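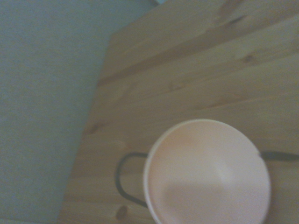 Attachment 1. Wooden tabletop, knots and grain.

Nightly backup stops partway, share goes read-only
Opened 12/04/2025
Product: Lelteva Backup, desktop client
Target: Dhanial network drive, two disks, mirrored
Router: Hulari, stock firmware
Status: Resolved

Problem as reported: the nightly job starts on schedule, copies for 10 minutes and stops with "target not writable." The share stays visible on the network. Files on it open normally, but nothing can be saved to it until the drive is restarted. Manual backups of small folders finish without errors. The job had run clean since June with no change to the schedule.

Checked first:
Free space on the drive. Plenty, and the quota for the backup account is off.
Password for the backup account. Correct, and the account can write to the share right after a restart.
Disk health. Both disks pass the short test and the long test.
Cable between the drive and the router. Swapped, same result.
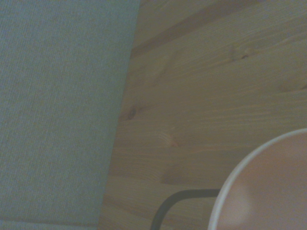
With the cable ruled out, the next step was the drive's own log, which the client does not collect. It has to be turned on under System, Logging, and set to Detailed. The default level records logins and nothing else. After the next failed job the log showed the same address being handed to the drive again in the middle of the copy. The drive drops its open sessions when that happens, and the backup account comes back with guest rights. Guest can read the share but not write to it.

The lease time on the Hulari was set very short. Small jobs finished before the renewal and so never failed. The setting had been changed when the router was reset, and the backup of the router settings predates the reset, so the old value is not known.

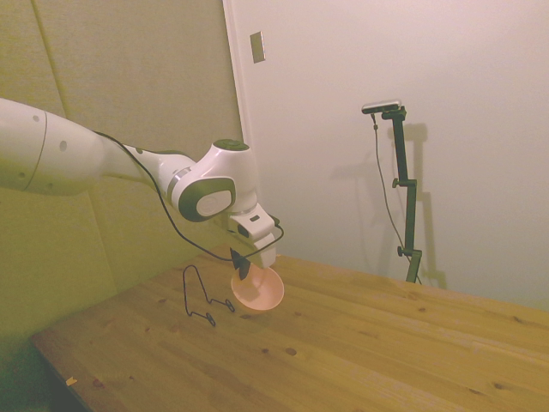
Does the drive need a fixed address, or is a longer lease enough?

A fixed address is the better fix. A longer lease only makes the failure less frequent, and a large first backup can still run past it. Reserve the address in the router and leave the drive on automatic. Setting it in both places has caused conflicts on this model.

Changes made:
Address reserved for the drive on the router.
Guest access turned off on the backup share.
Client updated to Lelteva version 6.
Retry count in the client set to 3. 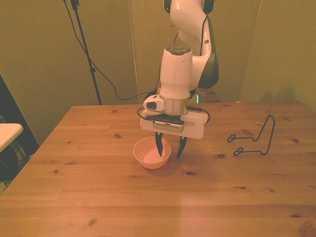 Attachment 4. Gripper and peach-colored bowl at the tabletop.

Result: full job completed overnight, and the incremental job after it also completed. No read-only state since. The offsite copy to Skoluvau was paused during testing and has been turned back on. It uses a separate account and was not affected.

Left open: the client reports "target not writable" for a dropped session and for a real permission error alike. Passed to the client team as a request for separate messages. Logging on the drive can go back to the default level.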